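Plavden Handheld Gripper Project
Minutes of the fault review meeting, April

Present: recording lead, two operators, hardware technician, data reviewer, safety representative, minute taker. The Cemero office joined by phone from item 2.

The meeting opened at 2:10 p.m.

1. Minutes of the last meeting
Accepted with one correction. The spare charging leads are held at Nechyporuk, not at Plavden.

2. Grippers losing position
The data reviewer reported that 146 recordings from the household tasks have been set aside. In these the tracked position of one gripper jumps, in the worst case by 20 centimeters between one reading and the next, and then settles in the wrong place. The remaining 197 in the batch passed the check and will go forward.

The fault shows up on both sides but more often on the right. It was not noticed during recording. The operator display kept showing a normal status, and the jump only came up when the files were checked at Cemero.

The technician has two possible causes. One is that a marker is lost from view when the operator reaches across the body or turns the wrist. The other is play in the marker mount, which would let the marker shift against the gripper body. Both could be true. Cemero asked that the two be tested separately.

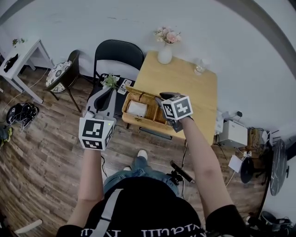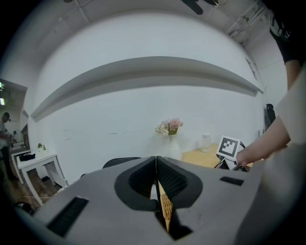 Household tasks, basket and table setup.

The operators said they had been told to work at a natural speed and had not been given any limit on wrist angle. Agreed that the instructions were at fault on this point. The recording lead will add a line on wrist angle and a short pause at the start and end of each task.

There was some discussion of whether the 146 could be repaired in software. Cemero thinks part of them could be, but would not put a figure on it. Left open. No files are to be deleted in the meantime.

3. Cable snag
One operator reported that a gripper cable caught on a chair while turning. No one was hurt and nothing was dropped, but the connector was pulled and had to be reseated. The safety representative asked for this to be entered in the log as a near miss – it had not been.

Agreed that floor cables will be taped down or moved to the wall before the next session, and that slack in the gripper cables will be clipped to the strap.

4. Replacement mounts
Prustum has quoted 900 dollars for a set of stiffer mounts. The technician would like to finish the play test first. Decision held over.

5. Actions
Recording lead – revise operator instructions and send them to Cemero for comment.
Technician – test marker loss and mount play separately, one gripper at a time.
Data reviewer – add a jump check that runs at the end of each session.
Safety representative – enter the cable snag in the log, check the floor before work restarts.

Recording with the grippers is stopped until the first two actions are done.

The meeting closed at 3:25 p.m.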